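Voltent opens Fleltdale workshop for handling demonstration

Voltent opened its Fleltdale workshop to visitors in October to demonstrate Flondeo, its programme for robot handling of soft and mixed goods. The session ran for 2 hours and was limited to 100 places, all of which were taken.

Each arm carries a small camera close to the gripper, and the view from it was relayed to a monitor beside the barrier.

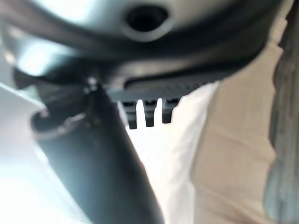
Ngau asked whether a close view of this kind was enough to judge the grip, and said a second, fixed camera would be needed before the system could be used on a packing line. Voltent replied that a fixed camera is planned and that force readings are already logged at every grasp.

Visitors were admitted in groups of 6. Staff changed the gripping force between runs and took questions on cycle times, cleaning and guarding. Fabric remains the hardest category for the software, according to the company, as folds alter the outline from one attempt to the next.

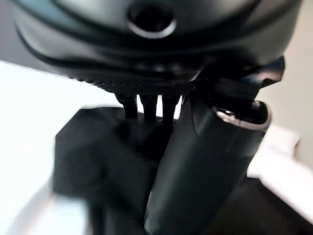

Gripper prongs and dark material, Fleltdale workshop. Picture: Voltent

A further open session is planned for the spring. Places must be booked through the company.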